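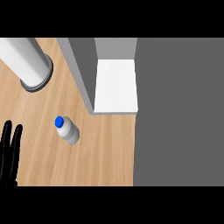

Cuando una empresa decide incorporar un robot, las personas que trabajan en ella suelen hacerse muchas preguntas. ¿Qué tareas hará la máquina? ¿Quién le enseñará? ¿Qué hará ahora quien antes se ocupaba de ese trabajo? En el centro de envasado Kotico, situado en Brurkdale, una de las primeras tareas elegidas para el robot fue recoger objetos caídos. Parece sencilla, pero una botella blanca de tapón azul tumbada en el suelo plantea varios problemas a una pinza de dos dedos negros: hay que encontrarla, acercarse sin empujarla y cerrar los dedos con la fuerza justa. Por eso el robot practica primero en una simulación, es decir, en un lugar dibujado por ordenador donde puede equivocarse sin romper nada.

¿Qué es automatizar?

Automatizar significa encargar a una máquina una tarea que antes realizaba una persona. Un lavavajillas automatiza el fregado de los platos. Un robot puede hacer trabajos más variados, siempre que alguien lo haya preparado para ellos.

¿Cómo era antes el trabajo?

En Kotico trabajan 170 personas. Durante muchos años, los equipos de la nave Brzozowska recogían a mano las botellas que se caían de las cintas. Había que agacharse una y otra vez, y al terminar el turno era frecuente el dolor de espalda. En el mes de noviembre, antes de la llegada del robot, se recogieron de este modo 2180 botellas.

¿Qué ha cambiado?

Una parte de la recogida corresponde ahora al robot. Los trabajadores de la nave han recibido un curso para aprender a ponerlo en marcha, detenerlo y revisar sus dedos. También anotan sus errores: si una botella se le escapa, se estudia el caso y se repite en la simulación.

No todo resulta fácil. Algunas personas tuvieron que cambiar de puesto y aprender cosas nuevas, y eso requiere tiempo. Otras echan de menos la manera anterior de organizar el turno. La empresa se reúne con ellas cada mes para escuchar sus opiniones.

¿Puede el robot trabajar solo?

En Kotico siempre hay una persona responsable de vigilarlo. Ella decide cuándo debe parar y es quien atiende los imprevistos, como un líquido derramado o una caja mal colocada.

Palabras para recordar

Pinza: pieza con la que el robot sujeta los objetos.
Simulación: imitación de un lugar o de una tarea hecha con un ordenador.
Turno: horas en las que trabaja un mismo equipo.

Para hablar en clase

Pregunta a una persona adulta de tu familia qué máquinas utiliza en su trabajo y qué tuvo que aprender para manejarlas.

Texto preparado por el servicio educativo Stusham. Publicado el 26 de abril de 2024.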